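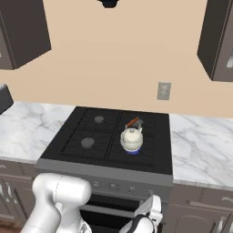 Kitchen Arm Cell – Equipment Plan and Budget
Project report, final version, June 27, 2026
Sevim Tatlı, Kazimír Beneš

What we had to decide

The department gave us a ceiling of $1,875 for everything that is not the arm itself. The arm is on loan from the lab upstairs until December, so it's not in our numbers. Question was what to buy first and what to leave in simulation for now.

We worked the whole term in the simulated kitchen: gas stove, four burners, marble counters both sides, cabinets above and below. The plan was to get the reach and camera positions settled there before spending any money. Mostly worked. Sevim did the layouts, Kazimír the quotes and the spreadsheet.

Mounting and reach

First open item was the stand. Tóth quoted $700 for a steel pedestal, bolted, with leveling feet. Kurdale was cheaper but fixed height only, and we changed the base height twice already so that was out.

Base position matters more than we thought. The arm takes up a lot of room in front of the oven, and whoever sets up the real one needs to get at the knobs. We want the pedestal on casters for the first weeks – extra cost, see table at the end.
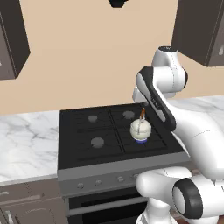
Fig. 2. Arm over the cooktop, hand above and behind the kettle, front-right burner.

Reaching over to the back burners means the forearm passes over the cooktop at an angle. With a real flame this would need a heat sleeve. Plunetti sells one for $200, lead time 30 days. We put it in phase two becuase phase one has no gas at all, just a dead cooktop with the grates on.

Cameras

Budget covers two. One fixed, looking at the whole stove front, and one on the wrist. Sevim wanted a third on the side, but then no money left for spare fingers. Decided against.

Wrist view is good for where the cookware sits on the grate and which way the handle points. It also shows the open fingers at the bottom, handy for lining up. The control panel shows up blank from above, no knobs visible, so the fixed camera has to handle anything to do with the knobs. That's why neither one can be dropped from the order.

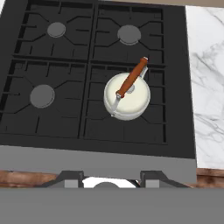 Remaining purchases

Pedestal, Tóth – 700
Heat sleeve, Plunetti – 200 (phase two)
Cameras, cables, casters, spare fingers, used cooktop, kettle – whats left of the 1,875

Prices for the last line are still estimates. Kazimír has asked Skindident for soft finger pads, no answer yet. If the quote comes in too high we keep the stock pads and put the money toward the casters. Order for the pedestal should go out first.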